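12月11日(土)

朝から製本修理の続き。Clillettiの古本市で引き取った本の山も、ようやく底が見えてきた。8月に始めたころは一冊に半日かけていたのに、手が慣れるというのはありがたいもので、今日は午前中だけで2冊の背を直せた。糊はFlavcombeのものを水で少しのばし、刷毛で薄く二度塗り。一度目のあと20分置いてから重ねると、乾いたときに背が突っ張らない気がする。次の人もよかったら試してみてください。

Guidoさんから、見返し用の紙が残り210枚と連絡あり。年内は足りると思うけれど、大判の本が続くとあやしいので、早めにCharbonneauへ注文しておきたい。前回は送料込みで850円ほど余計にかかったから、今度は寒冷紗と一緒に頼むこと。
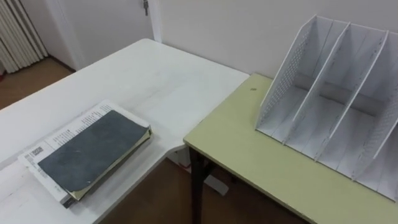

午後は厚い本の下調べ。この手の本はページが多いぶん背に重みがかかるので、開く前に小口を指でそっとなでて、波打っていないか確かめるようにしている。青みがかった灰色の表紙には擦れがあるけれど、これはこれで味わいがあるし、塗り直さずに残したいなあと思う。ページの縁の黄ばみもそのままで。下の紙の印字は月曜に台帳へ写す。糊の蓋、固く閉めた。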